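Notebook, bench 2, bimanual cell
27/06/2018, open day, Nollthorpe building
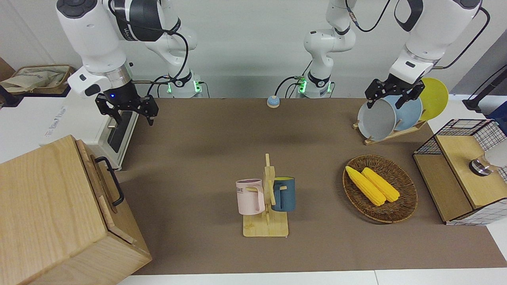 Bench 2 on the dish task. Left gripper on the rim of the gray plate, right arm open and holding off.

Setup as of this morning. Both arms homed, cables checked, grippers cycled open and closed before the doors opened. Kitchen layout on the brown top: dish rack on the right, mug tree in the middle, basket with the corn next to it. Three plates in the rack, gray in front, light blue, yellow at the back. Pink mug on the left of the tree, dark blue on the right. If anybody resets the bench after a visitor has touched things, go back to that order. The plate routine assumes gray is the front one and it will try to pick whatever is there.

Speed limited to 80 percent of our usual setting for the whole day. Force limit on the grippers left alone. I had considered lowering it for the plates and decided against it, as the last time we did that the rim slid in the fingers and we spent an afternoon on it.

Program was the usual three parts. Plate lift and reseat with the left arm, mug off the tree and back on with the right, then the corn out of the basket and back in. Josué Lacerda ran the console in the morning and I did the talking. We swapped after lunch. The talk is too long. I cut the calibration part by the third group and did not get any fewer questions.

Run log, plates only, since that is the one I want numbers on. 100 attempts over the day, both operators together. 91 good, meaning plate lifted clear and put back in its own slot with no hand on it. Of the nine others:

- four lifted fine and came down on the divider instead of in the slot. All four in the afternoon. Suspect the rack had been pushed a few millimeters, see below.
- three closed on air in front of the rim.
- one stopped by me because a child leaned over the tape.
- one stopped with a joint warning on the left arm, cleared on restart, did not come back.

The rack is not fixed to the table. It sits on the brown surface and moves when a plate is set down hard against one side. I put pencil marks at two corners after lunch and by closing time it was off the marks by the width of the pencil line plus a bit. Needs either tape under the feet or a proper locating strip. Strip preferred. Tape leaves residue and we will be doing this again in August.

Mug runs were not counted. Impression only: dark blue is easier than pink. The approach to the pink one brings the wrist close to the post and the planner takes a long way around, which visitors read as the arm being confused. One man asked if it was thinking. Consider adding a waypoint so it goes in from the outside every time.

Corn went well. The cobs are light and forgiving and the grip does not need to be centered. They should stay in the program. People who had been quiet through the plates started talking at the corn.

Visitors from Sturkus came at the end of the morning, four of them, and stayed for two full cycles. Their questions, for follow-up:

- What happens if the plate is a different thickness. Answered: fingers close to a force, not to a width, so a small change is fine. Did not have a thick plate to show them. Get one.
- Can the two arms hand a plate to each other. Answered: yes, in the Zera branch, not on this bench today. They would like to see it.
- How long to teach a new rack. I said a day. Josué said half a day. We should agree on this before the next visit.

The Xavier build of the controller was on the machine all day and gave no trouble apart from the joint warning, which I do not think is its fault. Log saved under today's folder, left arm, second file. Somebody please look at the current on the shoulder joint just before the stop. It climbs for longer than I would expect with only a plate in the gripper.

To do
Locating strip for the rack (me)
Waypoint for pink mug (Josué)
Thick plate
Move the floor tape out another half meter on the visitor side
Shorter talk, one page, large print, kept at the console
Put the speed back to normal before Thursday's runs. Still at 80 as I write this.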